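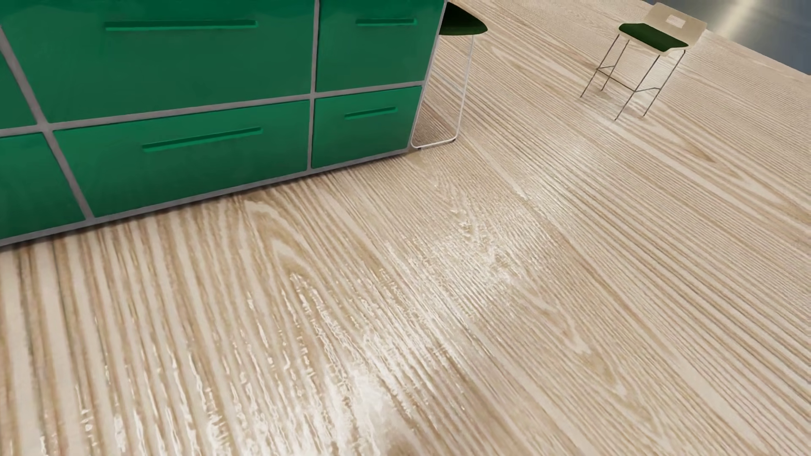 A simulated kitchen with green cabinet fronts and two stools, rendered in Muvia.

Simulation Licenses Should Be Sold on Their Handles
By Fiifi Baidoo
2020-06-13

The Muvia household package is now offered to training centers at 461 dollars per seat, with 120 rooms in its library. Our institute has been asked whether members should buy it. My view is that they should, on one condition.

The rooms are handsome. Light on the wood floor breaks up along the grain, and the cabinet casts a narrow shadow beneath its base. Sales material gives such effects a great deal of space. A buyer who wants to teach a robot to open a drawer has a different concern, and it lies in the long, narrow handles. How deep is the recess? How much force does the front resist before it moves? The product sheet from Zorach, the distributor, answers neither question.

Woo-jin Gil, who reviewed the package with me, holds that users can measure these values for themselves. Large laboratories can. A small center with one instructor and a 28-day trial cannot, and such centers make up most of our membership.

Zorach should therefore publish contact and friction values for every room before the December renewals. The competing Indby kit, with only 6 rooms, already does so. Until Zorach follows, members are advised to take the trial and to defer the full license.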